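The Last Shift Before the Doors Open

A small bakery runs on its closing routine

By Noémi Gulyás

At Sultar, a bakery on the ground floor of a former shoe warehouse, the day ends at two in the afternoon. The sign gets turned, the last customers carry out their boxes, and the people who have been on their feet since before sunrise start the part of the job that takes no skill with dough.

Frida Frandsen opened the shop with a loan, a used deck oven and a recipe book from her grandmother's kitchen. She figured baking would be the hard part. In her first year she lost more sleep over flour on the floor.

"Flour gets into everything," she said. "It gets in the hinges. It gets in the phone. If you leave it overnight and the room is damp, you are scraping in the morning when you should be shaping rolls."
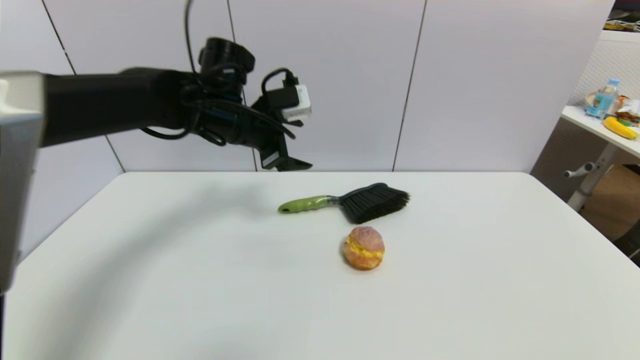 A white worktable, with a black arm reaching in above it.

Cleaning is where a lot of small food businesses fall behind. The work is dull, it comes at the end of a long shift, and it earns nothing at the register. Owners who would never skip a proof will skip the space under the mixer for weeks. Then an inspector shows up, or a pest does, and the shop loses a day of sales it can't spare.

Frandsen's answer was to put closing on the schedule as its own shift. It runs 100 minutes and has its own pay line. Whoever bakes in the morning does not close that afternoon. Labor costs went up, and she raised the price of a loaf by 35 cents to cover it. She expected complaints and got two.

The routine starts dry. Water and flour make paste, so no wet cloth comes out until the loose flour is gone. The closer works from the top shelves down, brushes the benches toward one end, and empties the pan before moving to the next bench. Floors come last. Drains get flushed on Mondays.
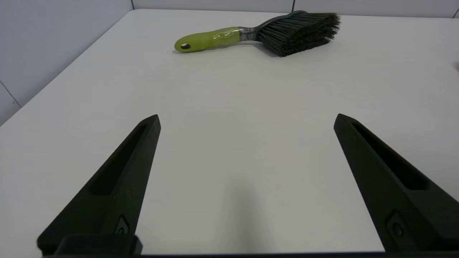

Þórarinn Oddsson has closed at Sultar for three years. Before that he worked in a fish plant, and he brought some of its habits with him. The best one, according to Frandsen, was sorting tools by color. Brushes for the benches are one color, brushes for the floor are another, and they hang on opposite walls. New hires learn this before they learn the register.

"At the plant you could be sent home for mixing them up," Oddsson said. "I don't send anyone home. I just throw the brush out and write down who owes me a new one."

He is particular about bristles. Soft ones pick up fine flour but flatten within a month. Stiff ones last longer and leave streaks on a smooth bench. He buys a medium brush from Grerden, a restaurant supply house across the river, and replaces each one every 15 weeks whether it looks worn or not.

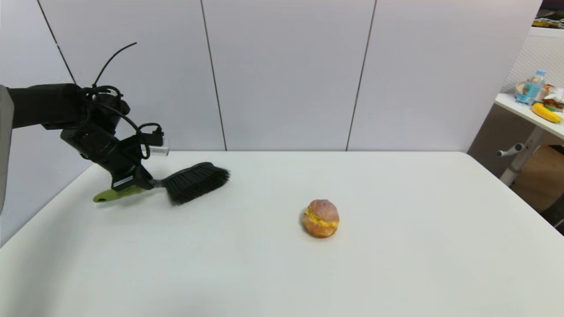
What It Costs to Do It Badly

Ásdís Hafstein keeps the books for five bakeries in the county, Sultar among them. She says owners rarely know what poor cleaning costs them, as the losses land in different columns. A bearing fails on a mixer and goes under repairs. A sack of almonds gets moths and goes under ingredients. A good worker quits after one too many unpaid late nights, and that doesn't go anywhere in the books at all.

One of her clients, a cake shop called Jukon, spent more on oven repairs last year than on butter. The technician found burnt sugar packed around the door seal. The shop now has a ten-minute oven check every evening, and the repair bills have dropped.

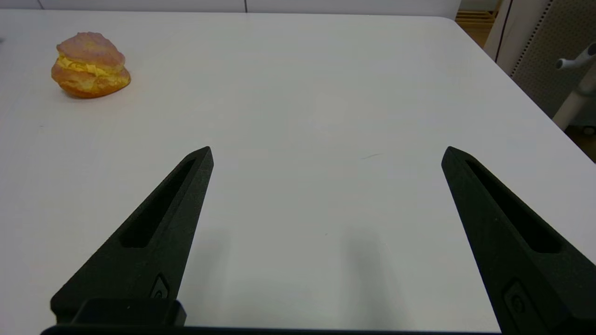
Hafstein would like to see more owners write their routines down. Most carry them in their heads, and a sick day is enough to break the chain. At Sultar the list is taped inside the pantry door, with a column for initials. Oddsson rewrites it every April and asks the whole staff to mark anything they think is a waste of time. This year they cut the second wipe of the front windows and added the underside of the bread rack.

Frandsen still closes one afternoon a week herself. She says it helps her see which corners are hard to reach and which tools need replacing. On the day I visited, she had her arm behind the proofer up to the shoulder and was asking Oddsson for a longer handle. He had one on order.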